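Druluretti module handout, week 9: teaching by demonstration

There are two ways to show an arm a job. You can take it by the wrist and lead it through, or you can drive it from a distance and discover how clumsy you are. We do both in the Stetgate kitchen.

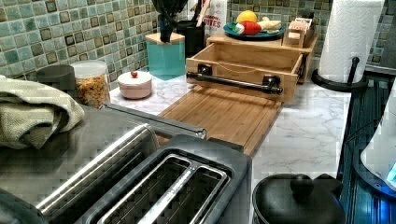 Fig. 1. Worktop with board and open drawer.

Look at the layout before touching any controls. Students who skip this tend to meet the toaster.
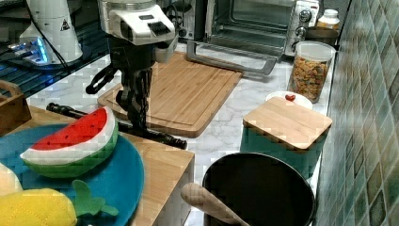 Reading time: 2 minutes

Go slowly near contact. Your pauses are recorded too, and the arm will learn to dither exactly as you do.

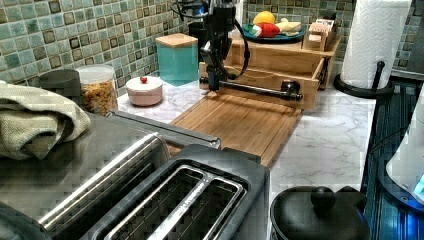

Fig. 2. Rod held level over the board.

Keep failed attempts in a separate folder. Last January's group had 354 demonstrations and kept 75.

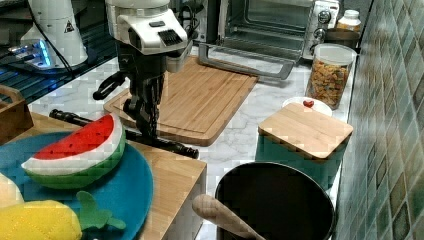
Viewpoint matters more than confidence. An operator watching from one side misjudges depth and blames the software. With the rod passing behind the watermelon, part of it is lost from this angle, so check a second view before closing the fingers. Log sheets go to Virnville.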